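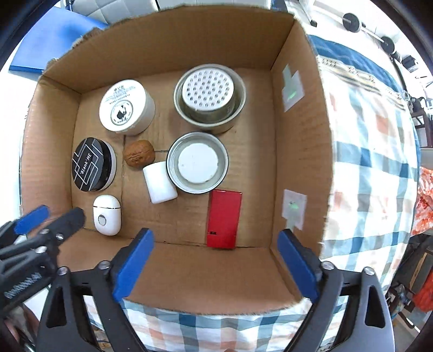
Fig. 1. Small things in an open cardboard box, walnut included.

Week 4: Sorting, naming and the trouble with "other"

Right, so last week we left off with Ilalum, the village shop that kept its stock book by shelf instead of by item, and I promised I'd pick up from there. I will, but first a bit on why anyone sorts things at all, as two of you asked afterwards and I gave a rather feeble answer.

My better answer: we sort so that somebody else can find things later. If only you will ever look in the drawer, you can do what you like. As soon as a second person has to open it, you need rules you can both follow, and the rules have to be written down somewhere (inside the lid, if you ask me, but we'll argue about that in March).

Try it on a box of odds and ends. A walnut and a steel dish, say. By material they're miles apart. By use, well, a dish can hold nuts, so perhaps they go together? By size you could put the walnut with nearly anything small. All three ways are fine and all three will annoy somebody. When I set this to the evening group, Bakari Okoth sorted everything by whether he'd be cross to lose it, and I still think about that, because it's how most of us sort our own pockets!

Some words you'll need:

Class: a group with a rule for getting in. "Has a lid" is a rule. "Nice" isn't much of one.
Scheme: all your classes together, plus the order you try them in.
Residue: whatever is left when the scheme has run out. Most people call it "other" or "misc".

The residue is where I want you to spend your time. At the Pokolbridge museum store they had 3,000 small items on the books, and 181 of them were down as "other". That doesn't sound terrible until you have to find one. Rehema Mwakalinga went through the lot and found that 60 were sewing things, spread over years and put in by different hands, all of whom had decided there weren't enough to bother with a class. So there's your first rule of thumb: read your "other" pile every so often and see if it's trying to tell you something.

Second rule of thumb, and I go on about this one: don't make a class for a single object. I know it's tempting. The Tumanitz list did it over and over, and it ended up nearly as long as the stock it was meant to describe. Lovely handwriting, though.

For next time

Read the Rivas chapter, the first half only (the second half is all about card drawers and we'll do that in class, with real drawers if I can get them up the stairs).

Empty a drawer or a bag at home. Sort it twice, by two different rules, and write both schemes out so that a stranger could use them. Then give them to someone and keep quiet while they try. Bring your notes on where they got stuck, and bring the residue too if it'll fit in your coat.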